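누스타델 고양이 호텔 놀이 트레이 자주 묻는 질문

놀이 트레이는 숙박 기본 서비스에 포함되나요?
네. 1박 이상 머무는 고양이에게는 추가 요금 없이 하루 한 번 제공합니다. 낮 시간만 맡기는 경우에는 예약할 때 따로 신청해 주세요. 놀이 시간은 보통 19분 안팎이며, 고양이가 먼저 자리를 뜨면 그 자리에서 끝냅니다.

트레이에는 어떤 물건을 올리나요?
촉감과 냄새가 서로 다른 물건을 섞어 올립니다. 봉제 쥐, 꼬아 만든 밧줄, 소라 껍데기 모양의 물건, 구겨서 만든 뭉치가 자주 쓰입니다. 구성은 고양이의 나이와 평소 놀이 습관을 보고 정합니다. 겁이 많은 고양이에게는 첫날에 물건을 두 개만 줍니다.

왜 테두리가 있는 트레이를 쓰나요?
가벼운 물건은 앞발로 한 번 치면 가구 밑으로 들어갑니다. 테두리가 있으면 어느 정도 안에 머물고, 놀이가 끝난 뒤 빠진 물건이 없는지 확인하기도 쉽습니다. 바닥에 무늬가 있는 제품은 물건이 덜 미끄러져서 나이 든 고양이에게 잘 맞았습니다.

물건은 어떻게 배치하나요?
정해진 순서는 없습니다. 긴 밧줄을 먼저 놓고 나머지를 그 주변에 두는 직원이 많습니다. 밧줄 일부를 봉제 쥐 밑에 넣어 두면 고양이가 당겨 보면서 오래 관심을 보입니다. 뭉치와 소라는 서로 가까이 둡니다.

놀이 트레이 위의 물건들

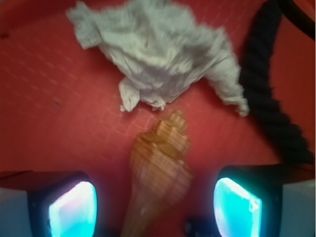
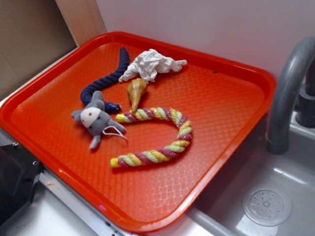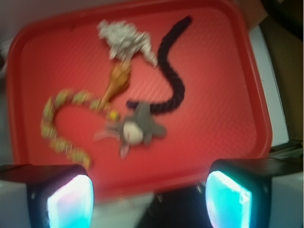
냄새에 민감한 고양이라면 예약 메모에 적어 주세요. 캣닢이나 마타타비는 보호자가 동의한 경우에만 쓰고, 그날 사용한 밧줄과 봉제 인형은 다른 고양이에게 주지 않습니다.

구겨진 뭉치를 먹으면 어떻게 하나요?
종이나 천을 씹어 삼키는 습관이 있는 고양이에게는 뭉치를 주지 않습니다. 체크인 문진표에 해당 항목이 있으니 빠짐없이 표시해 주세요. 놀이 중에는 직원이 옆에 있고, 뜯어 먹으려는 행동이 보이면 바로 치웁니다. 삼킨 것이 의심되면 보호자에게 먼저 전화하고, 연락이 닿지 않으면 문진표에 적힌 동물병원으로 갑니다.

밧줄을 방에 두고 갈 수 있나요?
밧줄과 끈 종류는 직원이 없는 방에 두지 않습니다. 집에서 가져오신 물건도 마찬가지입니다. 밤에는 방석과 숨숨집, 끈이 없는 인형만 남깁니다.

세척은 어떻게 하나요?
트레이는 사용할 때마다 중성세제로 씻고 물기를 닦습니다. 단단한 물건은 솔로 틈까지 문질러 헹굽니다. 봉제 인형은 세탁망에 넣어 빨고 완전히 말린 다음 보관함에 넣습니다. 종이류는 한 번 쓰고 버립니다. 실밥이 풀렸거나 눈, 꼬리 같은 부분이 헐거워진 인형도 버립니다.

집에서 쓰던 장난감을 가져가도 되나요?
됩니다. 이름을 적은 주머니에 담아 주시고, 체크인할 때 직원과 함께 물건을 확인해 주세요. 건전지가 들어가는 장난감과 낚싯대형 장난감은 받지 않습니다. 퇴실 후 찾아가지 않은 물건은 53일 동안 보관합니다.

다른 고양이와 같이 노나요?
같은 집에서 온 고양이끼리만 함께 놉니다. 이 경우에도 트레이는 각각 준비합니다. 한 마리가 물건을 지키려고 하면 시간을 나눕니다.

우리 고양이는 트레이를 쳐다보지도 않는데 괜찮은가요?
괜찮습니다. 첫날에는 멀리서 보기만 하는 고양이가 많습니다. 트레이를 문에서 먼 쪽에 두고 직원이 물러나 앉으면 저녁쯤 다가오는 경우가 있습니다. 끝까지 관심이 없으면 빗질이나 창가 시간으로 바꿔 드립니다.

놀이 기록을 받아 볼 수 있나요?
퇴실할 때 숙박 기록지에 함께 적어 드립니다. 어떤 물건을 건드렸는지, 피한 물건이 있었는지 정도의 짧은 메모입니다. 매일 받아 보기를 원하시면 체크인할 때 말씀해 주세요. 오후 6시 이후에 보내 드립니다.

집에서도 비슷하게 만들 수 있나요?
테두리가 낮은 쟁반과 집에 있는 물건 몇 가지면 됩니다. 고양이가 삼킬 수 있는 크기의 물건, 모서리가 날카롭거나 깨진 조개껍데기는 빼세요. 같은 구성을 계속 내놓으면 금방 질리므로 며칠마다 하나씩 바꾸는 것이 좋습니다.

문의는 누구에게 하면 되나요?
놀이 구성과 문진표는 쿠숨 나우티얄(Kusum Nautiyal), 예약 변경과 보관 물품은 류도비트 시코라(Ľudovít Sýkora)가 담당합니다. 접수대에 담당자 이름을 말씀하시면 연결해 드립니다.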